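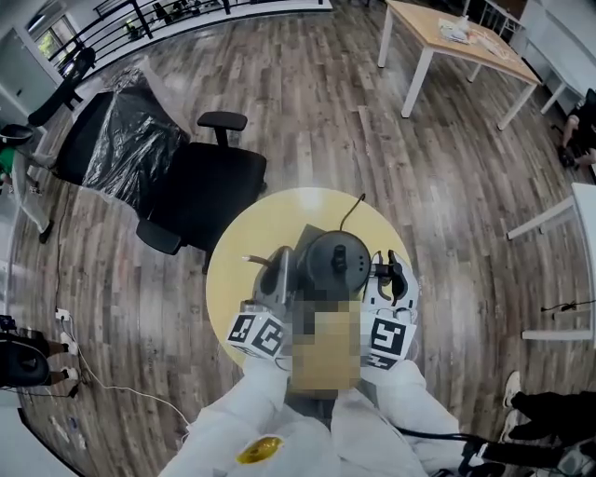
*Fig. 1. The round table with the black appliance and its cord, office chairs to the left.*

# Small Table, Big Job: Setting Up a Tea Corner in the Upstairs Study Space

Our group (me, Lovely Malabanan, plus Jhun Mercado) had one term to take an awkward bit of shared space and make it somewhere people would want to sit for a break. We picked the upstairs area at Cimuvthorpe because we both study there and we were sick of walking down two flights for a cuppa!

## What we started with

The good stuff first. The floor is a wood-look plank in a grey-brown colour, so it's easy to sweep and spills wipe straight up. There's greenery outside the window, and the railing lets you see through instead of boxing you in. I love that side of the space, especially in the morning.

The not-so-good stuff was the furniture. Black office chairs had drifted up there from all over the building, and there was a big thing wrapped in black plastic sheeting parked behind one of them.

## Choosing the table

We looked at a rectangular desk from the storeroom, 80 cm deep, and a round table in light yellow. I wanted the desk because it had more room for mugs. Jhun wanted the round one because you can pull a chair up from any side and there are no corners to whack your hip on. We tried each of them for a week and I have to admit he was right. The colour helps too — with all those black chairs, the pale top cheers the place up.

## The cord problem

This took up more of our time than anything else, which I didn't see coming. A black appliance on a pale round table looks great, but the cord has to go somewhere. Ours is thin and springy and wants to stand up in an arch behind the thing it's attached to. If it's left like that, a sleeve will catch it sooner or later.

We tried three ways of dealing with it:

- Tape along the tabletop. It held, but it left sticky marks and looked awful by Friday.
- A Norer clip on the table edge. Good grip, but on a round edge it sat crooked and kept popping off.
- A loose coil tied with a fabric strap, with the cord dropping off the back. This is the one we kept.

My aunt in Cabanatuan does the strap trick with every cord in her kitchen, so credit where it's due.

## Asking people

We put a sheet up for a fortnight and got 24 replies, and 15 of those said they'd use the corner at least twice a week. A few people asked for softer chairs. The padded office chair is fine for me, but its armrests come in low near the table edge and can bump it when you swivel. If we did the project again I'd look for chairs with no arms.

## Money

We spent 1351 pesos all up, mostly on mugs, a tray and a tin from Kudero for the teabags. The table and chairs cost us nothing.

## Still to do

The tray needs a non-slip mat under it, and we want a small bin close by so used teabags don't end up on the ledge. Jhun is drawing up a wiping-down roster for May, and I've promised to find a lid for the sugar.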